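Bench Four

I

The arms went in at Burgate in February, two of them, bolted down where the long shelf of screwdrivers used to be. Plomau sent the towers in on pallets, 340 at a time, and the arms were there to strip them. She had done that by hand since leaving school.

Her new job was called cell attendant. She stood by with a tablet and pressed Continue.

The first case had its board bare and the processor showing in the socket. She caught herself reaching for the retention lever and put her hand in her pocket. 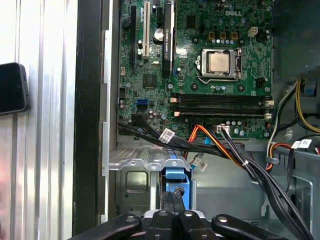

II

By the second week she knew the sounds. The gripper made a click when it had hold of something and a different click when it only thought so. She told the engineer from Grulov, who wrote it down and asked whether she could hear anything else. She could, but she wanted to think about what it was worth.

The others had gone to the Sutherland site, where there was still hand work. They sent messages at lunch. The canteen was better, they said, and the bus was worse.

She ate by the bench now. The drives in their blue caddies still pleased her.

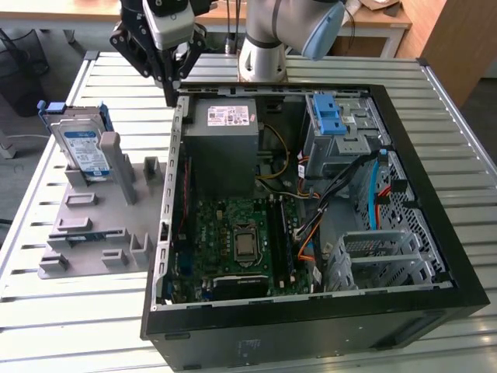 Bench four, with a drive standing in the holder.

At ten to three the tablet asked her to confirm a part it could not name. She typed what it was. It thanked her and asked if she would like to label more – there were 893 waiting.

She did up to 424 before the end of the shift. Her back didn't hurt, and she noticed that on the stairs.

The next morning there was another case on the slats, side panel off.

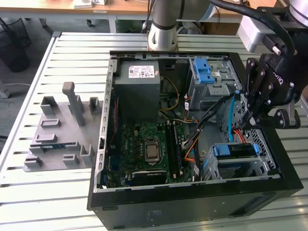

III

She asked for the labeling rate in writing. The supervisor said he would have to find out if there was one.

"I'll wait," she said, and left the tablet face down on the stool.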